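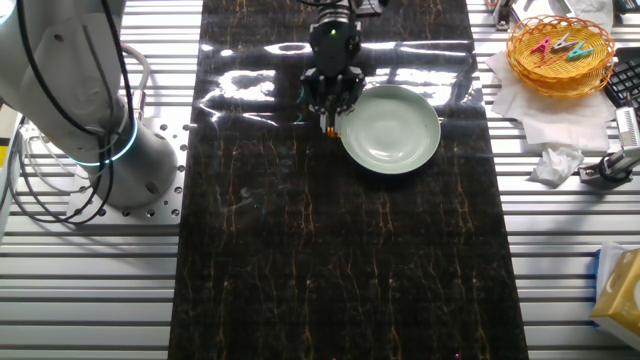
Wuisan cell: new service routine from August

The two-arm cell at Salteston went back into use on Wednesday after a day and a half of maintenance. Birgit Wiegand did the mechanical work and Melati Ismail redid the calibration. Anyone who books time on the cell should read this before their next session.

The job started with a drift complaint. Placements had been landing up to 9 mm off by mid-afternoon, always in the same direction. Birgit found two loose bolts under the mounting plate of the white arm and retightened all of them to the value on the cell sheet. The old paint marks have been cleaned off and new ones put on. If a mark no longer lines up, stop and tell Birgit. Please don't tighten the bolts yourself.

The orange fingertip on the black gripper is now a service part. It gets changed every 3000 grips, and the counter is on the start page of the Ureo software. Spares are in the second drawer, in bags of two. After a change, run the short grip check with the pale green plate, then log it. The check takes 19 cycles and the gripper should pick up at the rim each time. Two misses in a row means the tip is not seated.

Cables: the black ones on the white arm need enough slack for a full turn of the base joint. Birgit has moved two of the ties. Before starting a program, jog the arm slowly through its range and watch the loops on the left side. The old ties were too close to the joint and one cable jacket had worn — it has been replaced.

The black marble-pattern mat stays, but it is shiny and the overhead lights throw glare on the upper half. Melati now calibrates with the front row of lights off, and the saved Vodero profile assumes the same. Wipe the mat with a dry cloth only. If it has been lifted or shifted, the table calibration has to be run again, and you should allow 40 minutes for that.

The clamp on the table rail was also checked and needed no work. Next full service is planned for the end of the quarter. Bookings for that week will open once Melati has confirmed the days.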